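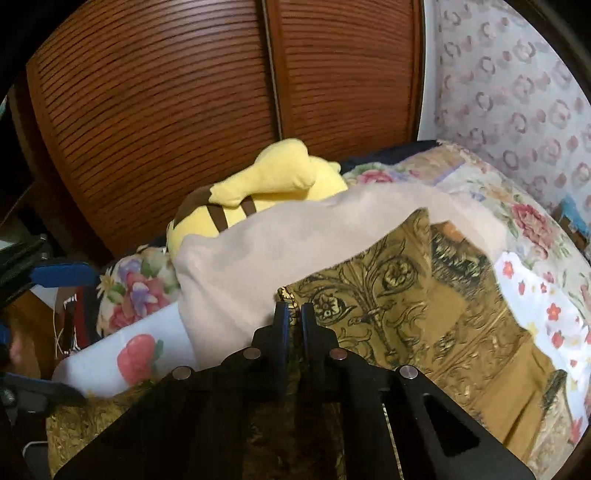

*Back bedroom, upstairs. Rose quilt, strawberry pillowcase, the gold cover on the right.*

Notes from the Narkska open house day, September. Typed up on the train, so bear with me.

Got there 9:40, doors at 10. Line already down the hill. Paid my 5 at the gate, got a paper map with the houses numbered in no order I could work out. 17 houses open this year, mostly the old worker homes that went up when the Gremido mill was running. People still live in all of them. You walk through their kitchens. Strange feeling at first, gone by the third house.

Started at the Antunes place because it was closest. Front room, low ceiling, a clock that's ten minutes fast. They were giving out coffee in tiny glasses. Didn't stay, too many elbows.

Then up to Deolinda Mendes's, number 38, the one I came for. She sewed bed linens at Gremido until it shut and the map has a little needle next to her house. Shoes off at the door. Stairs are steep, hold the rail.

The back bedroom is the good one. Bed piled up with covers, nothing matching, all of it wonderful. Big quilt with pink and red roses the size of my hand. Flowered pillow, and under it a white pillowcase with one huge red strawberry. I want that pillowcase badly. Asked. Not for sale!! Fair enough.

My favorite was the mustard-gold piece with the dark brown scrollwork, very grand, sort of thing you'd expect in a palace and its lying next to a beige fleece and a yellow plush toy with brown stripes on its back. The toy is her grandson's. He came in twice to check on it.

Long talk about prints. Deolinda says the big roses were always the seller, every year, no matter what the design office sent down. Small flowers went to export. The fruit came late and the older women in the sewing room thought it was silly, then they all took one home. She learned on pillowcases, everybody did. Straight seams, four corners, next. On a good shift she could do 179. I wrote that down twice to be sure.

Also asked about the wardrobe, dark reddish brown, sliding doors with grooves running across. Her husband put it up in an afternoon and she says the left door has stuck ever since. Wallpaper next to it is cream with little pink and gray rosettes, she picked it and would pick it again. I liked it too. Goes with nothing on the bed, goes with everything.

Could of stayed an hour. There was a line on the stairs so I got maybe half that.

Rest of the day, quick:

- Mill yard: open but not the sewing floor. Gate, chimney, a sign about the roof. Ten minutes is plenty.
- Fabric table outside the chapel: remnants by weight, picked over by noon. Got a strip of green check and a bag of buttons.
- Cernurach bakery: get the cheese one. Cash only.
- House 12: closed when I got there, note on the door said back at 2. Went back at 2. Still closed.
- The garden at the bottom of the hill, skipped it, feet hurt.

Getting there: train to the lower station then walk, 20 min uphill. There's a shuttle but I never saw it. Wear socks you don't mind strangers seeing, half the houses are shoes off. Bathrooms by the chapel only.

If you only do one house do number 38, and go before 11. Ask her about the zipper machine, I ran out of time and she said that's the best story. Going back next year for it.

Train's pulling in, will fix the typos later.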